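Poste de pliage : questions fréquentes après l'arrêt de janvier

Par Shadi Chamoun, 6 février
Temps de lecture : 2 min

Depuis l'incident survenu sur le poste de pliage bi-bras du site de Skosness, l'équipe Kimaro reçoit souvent les mêmes questions. Les réponses sont regroupées sur cette page. Elles valent aussi pour le poste d'Udley, qui utilise le même contrôleur.

Que s'est-il passé ?

Pendant un cycle de pliage, la pince droite est restée fermée sur le tissu alors que le programme avait donné l'ordre d'ouverture. Le bras gauche a poursuivi sa trajectoire. Le vêtement s'est trouvé tendu entre les deux pinces, et l'effort au poignet droit a atteint 66 newtons alors que le seuil d'arrêt est fixé à 60.
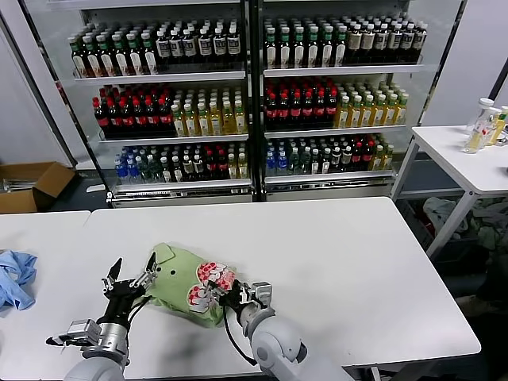
L'arrêt automatique a fonctionné, mais avec 2 secondes de retard. C'est ce retard qui nous a conduits à classer l'événement comme incident de sécurité. Il n'y a pas eu de blessé. Une couture du vêtement a cédé.

Quelle est la cause de la panne ?

Il y en a deux, qui se sont additionnées :

1. Le retour de position de la pince droite était intermittent. Un connecteur du câble de poignet avait pris du jeu et le contrôleur lisait « ouvert » quand la pince était fermée. Le défaut n'apparaissait que dans certaines orientations du bras, en particulier quand la pince travaillait près du bord de la table.

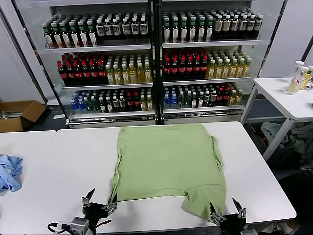
2. Le filtre appliqué à la mesure d'effort était réglé trop large. Il lissait les pics et retardait le déclenchement. Ce réglage datait de la mise en service et n'avait pas été revu lors du passage aux textiles souples.

Pourquoi l'opérateur n'a-t-il pas été averti ?

L'alerte existait, mais elle s'affichait uniquement dans le journal du contrôleur. Toshio Takeda a retrouvé 13 messages de ce type dans les fichiers de janvier, tous antérieurs à l'incident. Ils sont désormais renvoyés vers le voyant du pupitre et bloquent le lancement du cycle suivant.

Comment vérifier les pinces avant de démarrer ?

Mettre le poste en mode manuel, vitesse réduite. Écarter chaque bras du vêtement, ouvrir la pince en grand, puis comparer l'ouverture réelle avec la valeur affichée. Refaire le contrôle après avoir tourné le poignet dans les deux sens. Tout écart impose de consigner le poste et d'appeler la maintenance.

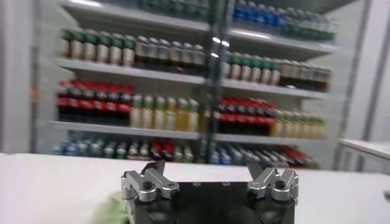

Bulletin sécurité Kimaro, n° 13

Le contrôle est à faire à chaque prise de poste et après toute intervention sur un câble. La fiche se trouve dans le classeur du pupitre. Elle doit être signée même si rien n'est anormal.

Peut-on dégager un vêtement coincé à la main ?

Uniquement après arrêt d'urgence et coupure de l'énergie des deux bras. Une pince arrêtée peut conserver un effort de serrage. On utilise la commande de desserrage manuel, jamais un outil glissé entre les doigts de la pince. Le tissu se retire ensuite sans tirer sur le poignet.

Le poste a-t-il été remis en service ?

Oui, avec un câble neuf côté droit, un filtre resserré et une vitesse limitée pendant la phase de pliage final. La limitation reste en place jusqu'à la fin des essais menés avec Drernero. Le temps de cycle s'allonge en conséquence, et les plannings de Skosness en tiennent compte.
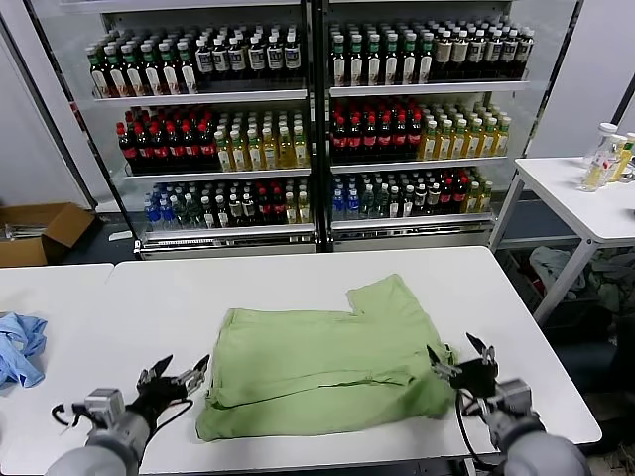

Que faire si la pince ne répond pas en plein cycle ?

Appuyer sur l'arrêt d'urgence sans attendre l'arrêt automatique, rester hors de la zone des bras et noter l'heure. Ne pas relancer le programme : le redémarrage efface une partie des données utiles au diagnostic. Prévenir ensuite Toshio Takeda ou le responsable d'équipe.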